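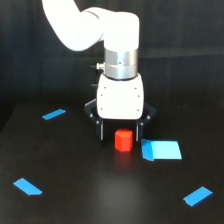 Brerner holds that a glossy tabletop should never be waxed where colored blocks are used, as wax softens and picks up pigment from the faces the blocks stand on. Our center has followed a different practice and would be grateful for guidance. The tables in our activity room have a high-gloss finish, and a bright red block in the form of a short, many-sided prism is in regular use on them. In August, staff noted a faint pink mark on one table. The manufacturer's care sheet has been lost. We wish to know which cleaning products are suitable and whether the existing mark can be removed without dulling the shine.

Posted by Brenirthorpe Activity Center, 3 September 2025

This site uses cookies to improve your visit. By continuing to browse you accept our cookie policy. Accept | Manage settings

Dusance Furnishings Desk

The advice against wax is sound for most gloss finishes. Begin with a soft cloth, lukewarm water and a small amount of mild dish soap. Wipe the mark, rinse the cloth, wipe again and dry the surface at once. Water left standing on a gloss surface may leave spots that are harder to remove than the original mark.

If color remains, test any stronger product on the underside of the table before applying it to the top. Scouring powder and the rough side of a kitchen sponge should be avoided.

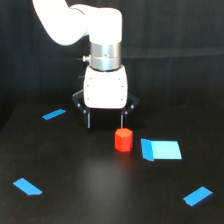
Where the mark persists after 2 cleanings, it has probably entered the finish, and a polishing compound made for gloss surfaces may be considered. Apply it by hand with light pressure. Users should also wipe the base of each block before it is set down, and lift blocks when moving them. Grit trapped underneath causes most of the fine scratches reported to us.

Štěpánek

We use 4000 grit pads on our tables and have had no complaints. Wet the pad first.

Brerner

With respect to the previous reply, abrasive pads should not be used until the type of finish is known. On a thin lacquer the damage is permanent. The original supplier may be able to provide a replacement care sheet if the model number is still on the underside of the table.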